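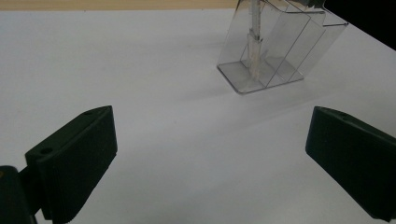 View from the Fusel handheld gripper, fingers open, clear acrylic holder on the table.

Fusel handheld gripper for recording demonstrations

Fusel is a gripper you hold in your hand to record examples of a task. A person does the job with it, the camera on the tool records the view past the fingers, and the recordings are used to train a robot arm fitted with the same fingers. No arm is needed while you are recording.

It is sold by Zultness as a complete tool, ready to use once the camera has been checked against the printed target in the box.

What it does

Squeezing the handle closes the two fingers and letting go opens them. The opening between them is logged along with the video, so each recording holds both the picture and the state of the grip. Both fingers stay in view when they are open, and the table between them can be seen clearly. This matters with clear plastic and thin upright items, where the learning system has little else to go on but edges and shadow.

Recording starts and stops with the thumb button. Press it once before you move and once when the item has been let go. A long press marks the last recording as spoiled. Spoiled recordings are kept on the card — they are left out when you export, and you can bring them back later.

Fingers

The standard fingers are dark green blocks with a ribbed inner face. They are fixed to a bracket on each side and can be changed with the 3 mm key supplied. Change them as a pair. Soft fingers for the Ovus arm are sold separately and fit the same brackets.

Specification

Maximum opening: 104 mm
Weight with camera and battery: 640 g
Recording time per charge: 149 minutes
Finger key: 3 mm
Arm mounts available: Ovus, Lemieux

In the box

Handheld gripper with camera
One pair of ribbed fingers, fitted
Finger key
Memory card
Charging cable
Printed target

Advice on recording

For a single task on one table, such as taking a stick out of a display holder, we suggest 40 good recordings before the first training run. Move the holder between recordings and turn it a little each time. Start from different heights and from both sides. Work at a steady pace and keep your free hand out of view.

Pale tables are fine. If the light is strong enough to wash out the edges of a clear object, turn it down or move the lamp to one side.

Ordering

Orders placed before 2 pm are packed the same day. The Lemieux mount is out of stock until October. Questions about arm mounts go to Abla Semaan, and questions about export formats to Maëlle Landry, both through the contact form.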